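I want to speak about Prallska, the folding service that Huvonlow offers now to small laundries. The price is 1,029 dollars a month, and for this you get two arms and a visit from Adel Amrani, who sets them up.
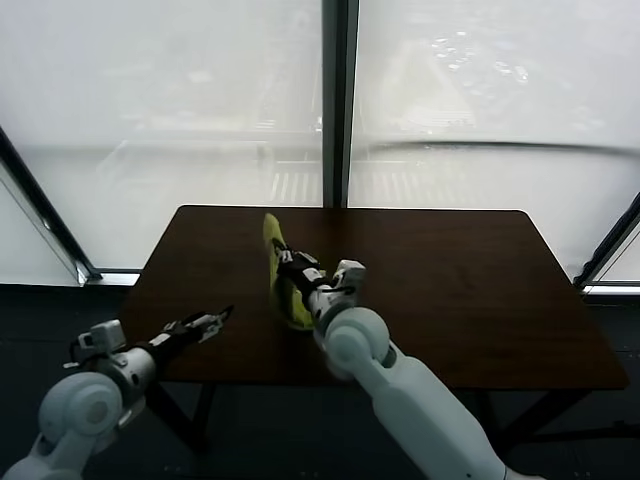
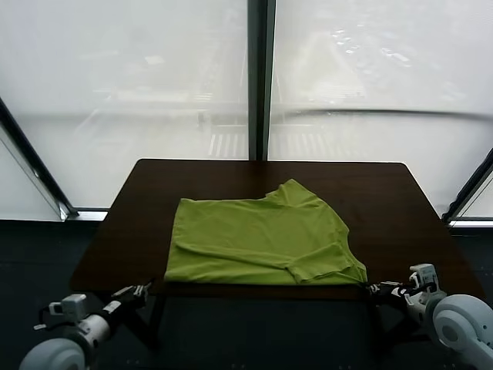
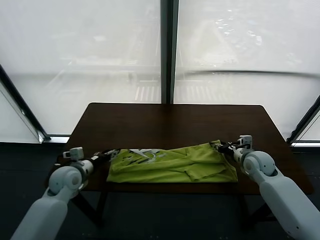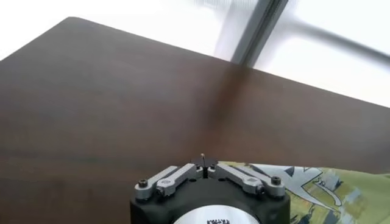
Green shirt, brown table.

My neighbour Hala Bouazza folds faster, I am sure of it. But her wrists hurt after five hours, and I think a fair price must count this also. I would ask for a three-month trial before any labour is cut.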